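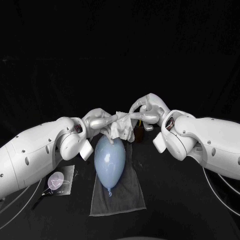

Balloon lanterns, second attempt

Posted in: Paper and Paste, Around the House

I made a batch of tissue paper lanterns last August and most of them caved in before I could hang them. I put the good ones up on the porch, threw the rest out, and decided I was done with balloons for a while. Then I found the bag with what was left of a pack of 200 in the hall closet, so I'm making them again. This time I'm writing down what I do.

The method is the one everybody learns in school. You blow up a balloon, cover it with thin paper and watered-down glue, let it dry, and pop the balloon. What's left is a paper shell with a hole at the bottom where the knot was. Put a battery light inside and it glows. The paper can be white or colored. I use white, because the colored tissue I bought at Horgan bled all over my hands and left a pink ring on the bathroom sink.

The balloon

Buy more than you need. The cheap ones are fine, but they aren't all the same thickness even in one pack, and the thin ones go soft overnight. That was most of my trouble last year. I'd inflated everything in the evening and papered it the next morning, and by then half the balloons had lost enough air to wrinkle. Wet paper on a wrinkling balloon follows the wrinkles.

Now I blow one up, wait an hour or so, and squeeze it. If it feels the same as when I tied it, I use it. If it's gone soft I don't try to save it.

Don't fill it all the way, either. A balloon blown up as far as it will go turns into a pear and the neck gets long. I stop while the bottom is still rounded. Light blue is my favorite to work over because white paper shows up against it and you can see the thin spots. A white balloon under white paper is miserable. I did two of those and had patches on both with hardly any paper at all, which I only noticed when I held them up to the kitchen light.

If there's printing on the balloon it doesn't matter. It comes out with the balloon.

Wrap or no wrap

Some people put a layer of something thin between the balloon and the first layer of paper so it releases better. I've tried a produce bag, a piece of dry cleaning film, and cooking oil. Oil works, but it gets into the paper and leaves gray spots. The dry cleaning film is the best of them if you can get it to lie down. It wants to bunch at the sides, and every fold in it is a fold in the lantern. Cover the top first and work down toward the knot, and accept that the area near the knot will be a mess. You cut that part away later anyway.

A piece of thin cloth is another way to go. I tried an old handkerchief soaked in glue and draped over the top, and it came out looking like a little ghost. I kept it, but I wouldn't hang it with the others. 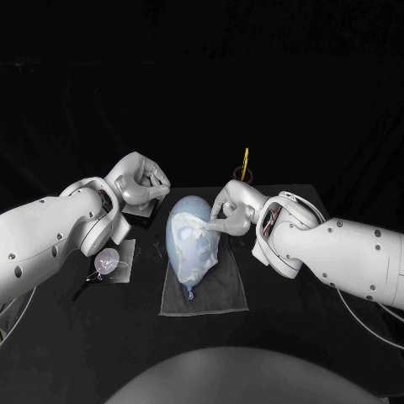 Glue

I used Moltix last year, straight from the bottle, and that was a mistake. It's a good glue for wood and it's far too thick for tissue. It dried in ropes. This year I cut it with water until it ran off the brush like milk, and I like it a lot better. I mix it in a yogurt tub and throw the tub away when it gets crusty.

Flour paste works too and costs nearly nothing. It also smells after a couple of days, and we live in about 900 square feet, so I notice. When I rented the place on Jurlow Street I had a mudroom and could leave things out there with the door shut. The house in Peswood doesn't have one. Everything dries in the kitchen.

Three layers is enough for a small one. Tear the paper, don't cut it. Torn edges blend in and cut edges leave a line you can see once there's a light inside. I lay the pieces on dry, then brush over them. If I load the brush and try to carry wet tissue from the tub it turns into string before it gets there.

Keeping it still
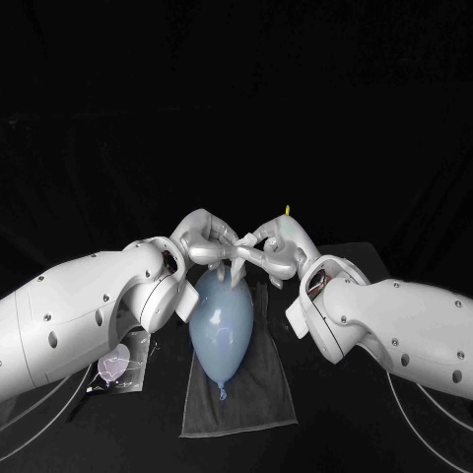 Holding a balloon steady is the part I spent the most time on. It rolls, and once it has glue on it you can't grab it. I started with a cereal bowl, which works until the paper reaches the rim, and then it sticks to the rim. A mug has the same problem. What I've settled on is a towel. A dark gray one laid long ways toward the front of the table is ideal, with the balloon on top of it and the knot down and pointing a little toward you. You can see a pale balloon against it without any trouble, and scraps of white tissue show up on it before they end up on the floor. It doesn't need to be a nice towel. Frayed edges are fine.

The towel alone won't hold the balloon up for you if you walk off and leave it. I keep one hand on it, or wait for somebody who's passing through the kitchen. Two people is the easy way to do this. One steadies it from the sides near the top, fingers only, and the other one puts on paper. Take your rings off, and cut your nails if they're long. I've popped more balloons with my left thumbnail than with the pin.

Work on the top half first and leave it alone until it's dry. Then turn it over and do the rest. I used to try to do the whole thing in one go and hang it from the shower rod by the knot. It drips, and the weight pulls the shape long.

Drying and popping

Give it a full day, two if it's humid. Tap it. It should sound like a paper bag and feel the same temperature as the room. If any of it feels cool it's still damp.

Snip the neck just above the knot with small scissors and hold on to it while you do. You want the air to come out slowly so the balloon peels away from the paper. If you stab it, it snaps back and can take the shell with it - that's how I lost the two biggest ones last year. Pull the rubber out through the hole, trim the hole round, and check for soft places. A scrap of tissue and a dab of the thin glue on the inside will fix most of them.

I have four done and drying on top of the refrigerator. The porch rail has room for nine. I still need to work out how to hang them so they don't spin, because the fishing line I used before let them twist until the lights fell out. I'm going to try string next, with a button on the inside for a stopper.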